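Clirmont Table and Tray System
Set-Up Guide, Section 3: Setting Up Your Tabletop and Trays

Welcome to the fun part! By now the legs are on, the top is bolted down and you've got a clear stretch of table in front of you. This section takes you through levelling the table, cleaning it for the first time, and working out where your trays should live. Give yourself about 40 minutes, a bit more if you're doing the optional shelf rail at the end.

If you skipped ahead from Section 1, please go back and check the leg bolts. A top that looks solid can still shift when you lean on it.

3.1 Before you start

You'll need:
Two soft cloths, one damp and one dry
A small spirit level (or the one on your phone, which works surprisingly well)
The hex key from the Monard leg kit
Your trays, with all stickers still on for now
Masking tape and a pencil

Note: Customers with the white top should keep pens and dye-heavy cloths well away during set-up. Pencil wipes off easily. Ballpoint takes a lot more rubbing, and red is the worst of the lot.

3.2 Levelling the tabletop

1. Put the spirit level in the centre of the top, running the long way. Have a look at the bubble, then turn the level and check the short way too.

2. Find the low corner. Crouch down and turn the foot on that leg anticlockwise with your fingers. A half turn makes more difference than you'd think, so go gently.

3. Check the centre again, then check each corner. Keep going until the bubble sits happily between the lines everywhere.

4. Press down on each corner with a flat hand. If you feel a rock, wind out the foot opposite until it stops.

5. Tighten the lock nut on each foot with the hex key. Firm is plenty.

Caution: Don't wind any foot out past the painted ring. The thread needs that last bit of length to hold, and a foot wound out too far can drop out when the table is lifted. If you've got a really sloping floor, use a packing disc under the foot. There are spares in the Monard bag.

3.3 First clean

New tops leave our workshop with a fine dusting on them, and it loves to cling to the bottom of a tray. It's well worth getting rid of it now.

1. Wipe the whole top with the damp cloth, working from the back edge toward you. Don't forget the underside of the front lip.

2. Go over it straight away with the dry cloth.

3. Peel the stickers off the trays. Start at a corner and pull slowly, and they should come away in one piece. A drop of cooking oil on a fingertip will shift any glue left behind.

4. Wash the trays in warm soapy water, rinse and dry. They can go in the top rack of the dishwasher later on, but do the first wash by hand, as the glue can travel.

Caution: No scouring pads, bleach or citrus cleaners on the tabletop, please. They'll dull the finish and there's no bringing it back.

3.4 Placing your trays

Here's where the table starts to feel like yours. There's no fixed layout, and we love seeing how differently people use it. Seed sorting, beads, tea things, fly tying, school lunches, you name it! The steps below will get you to a good starting point, and you can fiddle from there.

1. Sit or stand the way you normally would when you're working. Rest your elbows at your sides and sweep both hands across the top in an easy arc. Mark the ends of that arc with two bits of masking tape.

2. Keep the area between the tapes clear. We call it the working patch, and it wants to stay open so you've got somewhere to spread out.

3. Put your first tray just beyond the arc, on the far side. Right-handers usually like it toward the upper right, and left-handers the upper left. Try it with a slight angle so the near corner points toward you.

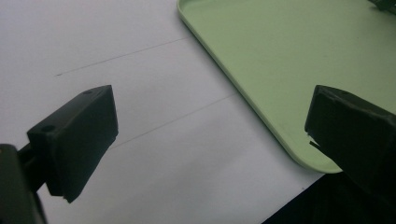
4. Pick something up from the tray and bring it back to the working patch. Do it a few times at a normal pace. If your shoulder lifts, the tray is too far away. If you keep knocking the rim with your wrist, it's too close.

5. Shift the tray a little at a time until the reach feels lazy. Then run your pencil lightly along two of its sides so you can find the spot again.

6. Add a second tray only once the first one feels right. Put things you've finished with in that one, and leave at least a hand's width between the two.

Note: Pale trays are lovely for dark or fiddly bits, which show up beautifully. If you're sorting white or cream items, try laying a sheet of coloured paper in the bottom. It makes a huge difference in the evening.

Note: The trays are designed to slide. If yours travels more than you'd like, use the grip dots from the Agbenyega accessory pack, one under each corner. Press each dot for a slow count of ten, then leave the tray upside down overnight before using it.

3.5 Loading the trays

1. Start with less than you think you need. A single layer across the bottom is easiest to pick from.

2. Put heavier items at the side closest to you, so you can lift the tray without it tipping away.

3. Leave one corner empty. You'll be glad of somewhere to push the odds and ends.

Caution: Don't load any one tray past 800 grams. The tray itself will cope for a while, but the rim begins to flex and will spill when you pick it up by one side. Lift with two hands whenever it's more than half full.

Caution: The trays aren't made for heat. Keep glue guns, soldering irons and fresh-from-the-kettle teapots off them, and use a proper stand on the tabletop as well.

3.6 Fitting the shelf rail (optional)

The rail clips along the back edge and holds trays you're not using, standing on their sides. It fits all tops made since March. For older tops, order adaptor part 83 and follow the sheet that comes with it.

1. Clear the back of the table and hold the rail in place with the open side facing up.

2. Line up the left clip with the end of the top and push down until it clicks.

3. Work along to the right, pressing each clip in turn. Please don't be tempted to do both ends first, or the rail will bow in the middle.

4. Slot in your spare trays, biggest at the back.

Note: If your table sits against a wall, pull it out by a thumb's width so the trays can lift free.

3.7 If something isn't right

The tray rocks on the table: Check for a bit of sticker backing underneath. If it's clean, the tray may have warped in a hot wash. Soak it in warm water, press it flat under a heavy book and let it cool.

The level was good yesterday and isn't today: New feet settle into carpet. Redo 3.2 after a week and it should hold from then on.

Pencil marks won't wipe off: Use a plain white eraser, then a damp cloth.

The rail pops off when trays are pulled out: One clip isn't fully down. Take the whole rail off and start again from the left.

Aching neck or shoulders after a session: Your tray is most likely too far back, or the table is too high. Go back through 3.4, and see the Wellness pages at the back of this guide for stretches and chair heights.

Once your trays are where you want them, go on to Section 4 for the lamp bracket and cable clips.

Guide revised 1/19/24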